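Ticket: Badge reader and door release, second floor, Dukinska building
Opened by: Velano office services
Status: Closed, with reservations
Priority: Normal (changed from High, changed from Normal)

Summary
Second floor entrance door unlocks when a valid badge is presented and then locks again before a person of ordinary reflexes can pull the handle. Reader beeps, light goes green, door stays shut. Release time is set to 9 seconds in the Cassim software. Observed release time is closer to a blink.

First report, May
Tenants on two say the door has "gotten picky." Asked what that meant. Got back a longer email that also said picky. Went up and tried it with my own badge. Green light, click, click. The second click is the lock coming back. Got through on the fourth try by leaning on the door while badging, a technique the tenants had already worked out and were apparently teaching to visitors.

Step 1. Restarted the reader. No change.

Step 2. Restarted the door controller in the closet on two. Lost all four doors on that floor while it came back up, which took longer than the Hurken manual says it should. No change to the original problem, though I now had several new correspondents.

Step 3. Checked the schedule in Cassim. Release time shows 9 seconds. Changed it to 30, saved, tested. Click, click. Changed it to 90, to see if the software was paying any attention at all. Click, click. Put it back to 9.
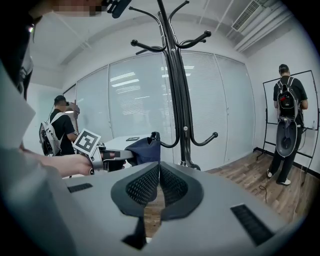

Step 4. Called Hurken support. Waited 17 minutes, then was asked to restart the reader. Said I had. Was asked to restart it again while they were on the line, so that we could both have the experience. They then suggested the badge was at fault. Tried five badges from three departments. The door treated everyone equally.

Step 5. Swapped the reader with the one from the stairwell door, which works fine. The stairwell reader now misbehaved on the main door and the main door reader was a model citizen in the stairwell. So the readers are innocent. Left them swapped, labels updated.

Step 6. Opened the controller again and looked at the wiring instead of the lights. The door contact for the main door was landed on the wrong pair of terminals, so the controller believed the door had opened the moment it unlocked – and the "relock on open" option did exactly what it promises. Moved the contact to the correct terminals. Door now holds for the full 9 seconds.

Cause
Contact miswired, most likely when the closet was tidied in the spring. The tidying itself is very handsome. Every cable is tied at even spacing, including the wrong ones.

Follow-up
Relock on open stays enabled on all doors. Velano asked if 9 seconds could be made longer for deliveries. Set the main door to 30 between 8 a.m. and noon.

Two tenants still lean on the door while badging. Told them it is no longer needed. They said they would rather not risk it.

Remaining: Hurken has their own case open on this and keeps asking whether I have restarted the reader. Replied with the wiring details and a copy of this log. Their case is still pending customer action.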